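Umgate open afternoon, quick notes before I lose them. Got in at 2, badge queue slow, coffee gone by the time I reached it. The Clunmont building is bigger than it looks from the road — took a wrong turn and ended up by the bins.

Main thing I came for was the teleop corner. Someone drives the arms by remote, the robot keeps the recording, then they do it again. And again. They said 274 goes at the tray job so far, some 60 of them thrown out.
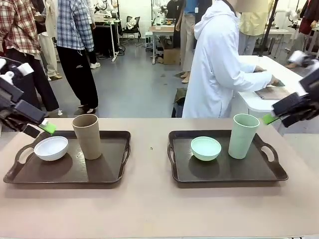
Lab visits

One bowl and one cup to a tray, two trays, an arm over each. Green pads on the fingertips. Busy behind it too, people everywhere, hard to hear the talk.

I had a go on the controls at the Pfeiffer bench afterwards. Much harder than it looks, my wrist ached after 5 minutes and depth is a pig to jugde. Rirkberg demo was full so missed that. Will try again in April if they run it.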